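Forum > Manipulation > Data Collection & Teleop

Ball-in-can task: how much should the start position vary?

Reading time: 6 min

mirkgate_ev
I'm putting together a set of teleoperated episodes for a two-arm table and want a sanity check before I go further. The task is simple to say: one arm steadies the can, the other takes the ball out and puts it down on the table. Episode ends when the ball has stopped and both grippers are back at the sides. We train an imitation policy on it, nothing exotic.

I have 208 episodes so far. For the first 100 I put the can wherever I felt like. For the rest I used a grid on a printed card, laid it down, set the can on the mark, took the card away. The policy trained on everything is worse than I hoped on the right side of the table and fine on the left. I suspect my "wherever I felt like" was not very spread out.

Questions:
1. Grid or random?
2. Do you turn the can between episodes so the printing faces different ways?
3. Do you keep the failed tries?

Everett

ruwanp
Random, but from a script. People are bad at picking random spots. I did a bin-loading set by feel once and when I plotted the starts they were all within easy reach of where I was standing. Have a script print x, y and an angle before each episode and follow it even when the spot is annoying. The annoying spots are the ones you need.

Turn the can, yes. If the print always faces the same way the policy can use it as a landmark, and then somebody sets it down the other way and you get strange reaches.

stakivent_bench
I disagree on random for a set that small. With a couple hundred episodes a random draw will leave holes. Do a grid, jitter each point by a few centimeters, and you have coverage plus variety. Random starts to make sense when you have a lot more than that. Our last set was 742 episodes and even there I used the jittered grid for the first pass.

ruwanp
A grid gives you neat coverage of position and does nothing for angle unless you plan it. I've seen people do a perfect grid with the object facing the same way every time. But fine, jittered grid with a random angle, I can live with that.

mirkgate_ev
OK, jittered grid and a random angle. What about which arm does what? Right now I pick whichever arm is closer to the can to steady it and the other one reaches for the ball. When the can is near the middle I'm not consistent.

lowtorque
That's your problem, more than the spread. If the can is in the middle and half your demos go one way and half the other, the policy averages or dithers. You'll see both arms start in, stop, and back off. Write a rule. "Left of the line, right arm steadies" or whatever suits your table, and stick to it. Say in the notes whether left and right mean the robot's or yours, because on a table where you sit facing the arms they are opposite and someone will get it wrong.

stakivent_bench
Depends on the model. Some of the newer ones handle two modes fine. I wouldn't throw the mixed ones away yet.

lowtorque
I wouldn't throw them away either. Tag them and train with and without. It costs one extra run.

mirkgate_ev
I went back through them and lowtorque is right, I was mixing. In the center strip I used the right arm to steady in the morning and the left after lunch, pretty much. I'll tag them.

On 3, failed tries?

ruwanp
Keep the ones where you drop the ball back into the can and get it on the second attempt. That's recovery and it's worth a lot. Cut the ones where the can goes over and you have to reach in with your hand. Mark them, don't delete them, you may want them for a success classifier later.

bosman_tk
Small thing, but check that nothing else on the table changes between sessions. We had a mat that crept a little every day from the arms dragging on it. The policy didn't care much but our start position script did, it was measuring from the mat corner. Measure from the arm bases.

mirkgate_ev
Mine is measured from the front edge. I'll change it to the bases.

I wrote up the steps so Thursday's operator can do it without me. Comments welcome before I print it.

Birton table, ball-in-can, operator steps

1. Start the recorder and wait for both arms to report ready. Check that all camera views are live.

2. Read the next start from the script: x, y, angle. Write the episode number on the sheet.

3. Set the can upright at that spot with the ball in it. Turn it to the angle given. Take your hands and the card off the table, bring both grippers out to the sides, and look at the overhead view before you press record. The can should be the only loose thing on the brown sheet.
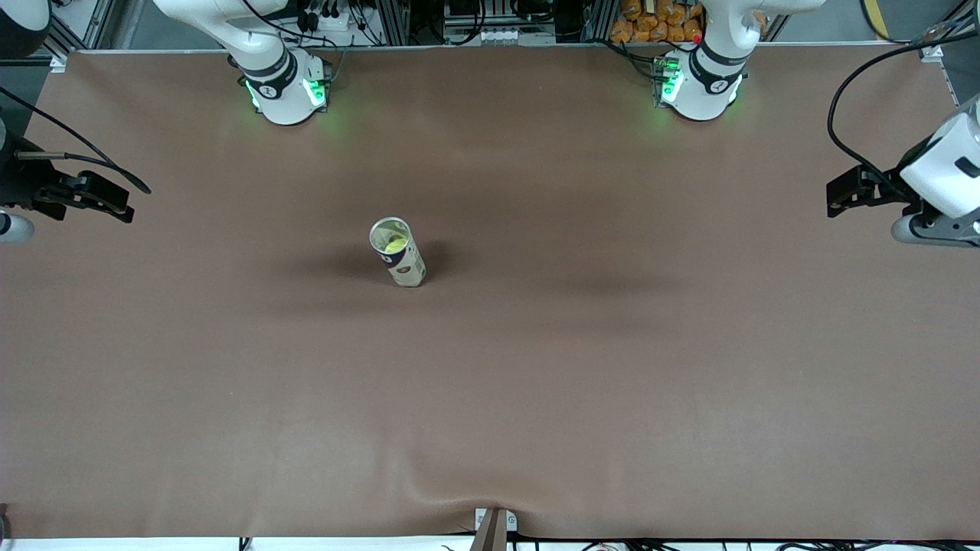 4. Steady the can with the arm named on the screen. Close slowly. Do not lift the can.

5. Take the ball with the other arm, straight up until it is clear of the rim, then over and down. Let go when it touches the sheet. If it slips back in, try again in the same episode, twice at most.

6. Move both grippers back to the sides and stop recording. Mark good, recovered, or failed. If you had to touch anything by hand, it is failed.

7. Take a break after every block. Tired episodes are slow and jerky and they look it.

ruwanp
Looks fine. Two comments. In step 5, letting go when it touches the sheet means the ball will sometimes roll. Do you care where it ends up? If you do, say so. And in step 7, say how long a block is or people won't stop.

mirkgate_ev
I don't care where it rolls as long as it stays on the table. I'll add that. Block will be 20 minutes.

stakivent_bench
Step 4, I would have the operator steady the can before the other arm moves at all. From your wording someone could bring both in together. Faster, but you'll get a mix of timings and you're back to the same issue as the left/right one.

lowtorque
Disagree, some overlap is fine and gives a quicker policy. Fully one-then-the-other demos make a robot that's painful to watch.

stakivent_bench
Painful to watch and finishes the task. Get it working first, speed it up with a second set.

mirkgate_ev
I'm going with steady first for this set. If it works I'll collect another 100 with overlap and compare. Will report back, probably in August, we lose the table for a while before that.

ruwanp
Please post the start position plot too, old and new. I'd like to see how lopsided the first batch was.

mirkgate_ev
Will do. I made a quick one just now for the first batch and it's bad. Most of it is a blob left of center and there is almost nothing past the middle. So that explains the right side.

bosman_tk
Same blob everybody gets. Are you keeping those in the training mix?

mirkgate_ev
Yes for now, but I'll weight them down once the new ones are in.

Tagged: teleoperation, imitation learning, bimanual, dataset design

Contact us | Forum rules | Back to top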